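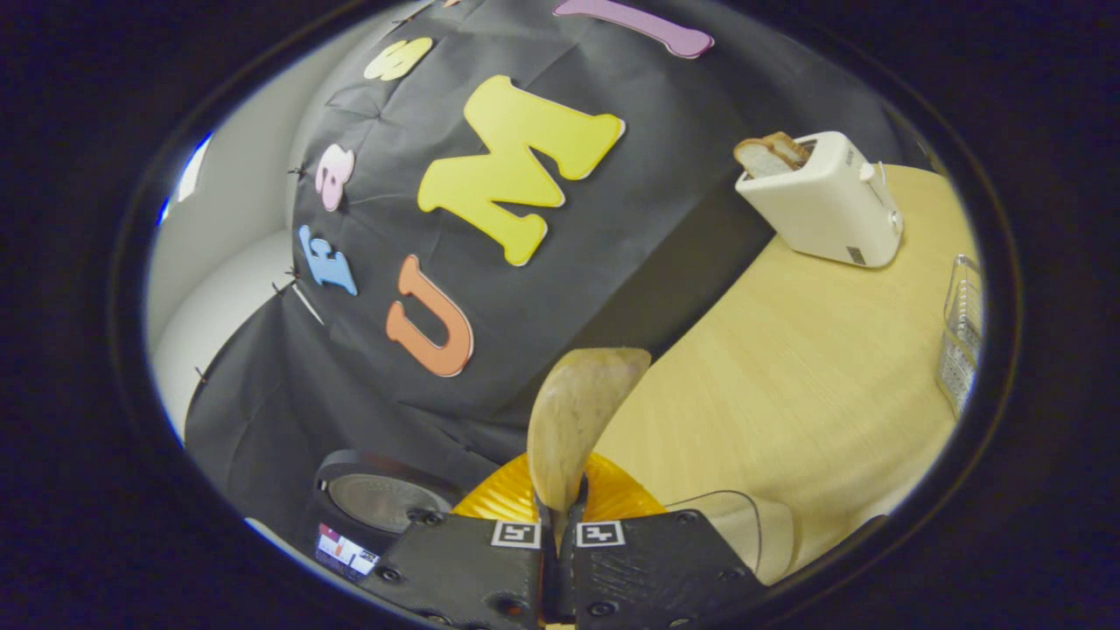
How long does a team have to finish a task?
Each run lasts up to 40 minutes, setup included. The clock starts when the judge signs the sheet.

Plukmont Manipulation Club – FAQ
By the club office
Fri 25 January

Who can join?
Any enrolled student at Mudaliar College. First-year students work in pairs until they pass the bench safety check.

Do I need to know how to code?
Basic Python is enough for the data track. The hardware track needs no code before April.

What does the kitchen task cover?
Toast, utensils and containers on a table. Teams record by hand first and train afterward. The shared set now holds 1,273 recordings.

Can we change the gripper fingers?
Yes, if the markers stay readable and the mount is the stock Kuncombe pattern. Printed parts go to the bench lead for a fit check – allow two days.

How are runs scored?
A run earns 5 points for a completed task. Dropped items cost one point each. Restarts are not scored.

Where do files go?
On the Furkance drive, in your team folder. Do not rename the folder.

14 shares | 2 comments

Comments

benchrat: Does the setup time count if the charger was dead when we got there?

tessel8: It did for us last term. Check the charge the night before.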